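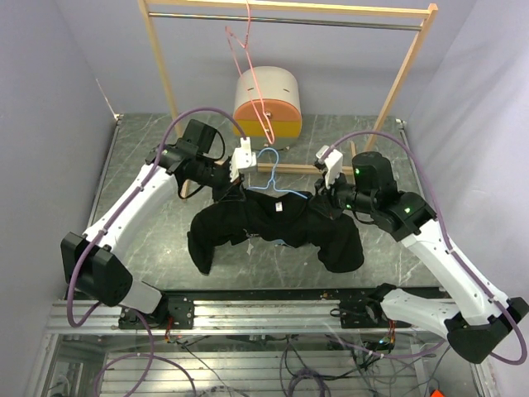

Black top, pale blue hanger.

I have been meaning to write about my wardrobe for months, and as it's October 25, 2025 and the heating has gone on for the first time, I suppose I've run out of excuses. Every autumn I do what my mother called the changeover, when the summer things go up into the loft and the jumpers come down, and every autumn I find out how many clothes I own that I never put on. This year I decided to do it properly (famous last words, I know, but bear with me).

The rule came from my friend Aidan Brennan, who moved house in spring and had to get everything he wears into 7 boxes. He turned all his hangers round the wrong way at the start of the year, and whenever he wore something he hung it back the right way. Anything still facing backwards after six months had to go. I loved this idea and did it straight away, and then forgot about it completely until last week, when I opened the wardrobe door and saw a whole rail of backwards hangers looking at me. Oh dear!

So out it all came, on to the bed. I found the green dress I bought for my cousin's wedding, which I wore once and spilt soup on. There were two cardigans so alike that I must have bought the second one because I couldn't find the first. There was a pair of white trousers, and I can't think what I was hoping for there, with a dog and an allotment. And right at the back was my old Dudmont coat, the long grey one with the torn lining, which I have carried through four flats and one house and which I'm afraid is staying. Some things aren't up for discussion.

The plain black tops were the real shock. I wear black under everything, so I always think I'm short of it, and if I pass a shop with a decent cotton T-shirt in the window I go in and buy one. I ended up sorting them by collar: wide, narrow, and stretched beyond help. The stretched ones are now dusters. They make very good dusters, by the way, much better than the yellow ones you buy.

I think hangers did most of the stretching. For years I pulled them up through the neck when I was in a hurry, and of course that ruins a collar sooner or later. Now I go in from the bottom hem, slide the hanger up inside and ease the hook out at the top. It takes a moment longer and feels fussy for the first week, and then you stop noticing. Heavy knits I don't hang at all any more. They go flat on the shelf, folded in thirds, with the thickest at the bottom.

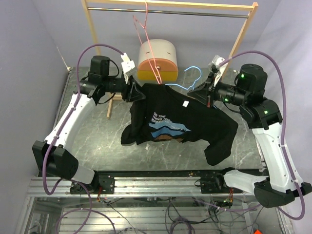
A black T-shirt held up by the shoulders.

Then there was the question of where to take everything. I used to put the lot in the clothing bank by the supermarket and not think about it again, but this time I did two piles. The good things went to the Grunero shop on the corner, where the lady on the till was so pleased with the wedding dress (the soup came out in the end, with washing-up liquid and a lot of patience) that she put it straight in the window. I walked past the next morning and it had gone! I was surprised at how happy that made me, thinking of it going off to another wedding.

The second pile is for mending, and it is bigger than I'd like. Three loose hems, a skirt with no button, and a lovely wool jumper that the moths got to before I did. I've bought cedar balls for the drawers and I've put the jumper in a bag in the freezer, on my sister's advice, between the peas and a loaf. If anyone has tried this and can tell me how long to leave it in, please do leave a comment, as she says a fortnight and my neighbour says three days.

My plan for November is to get through the mending basket one evening at a time, with the radio on and a pot of tea. I've turned all the hangers round again too, and this time I've written a note on the kitchen calendar so that I remember to look. The two cardigans are both still here. I tried them on one after the other and couldn't choose.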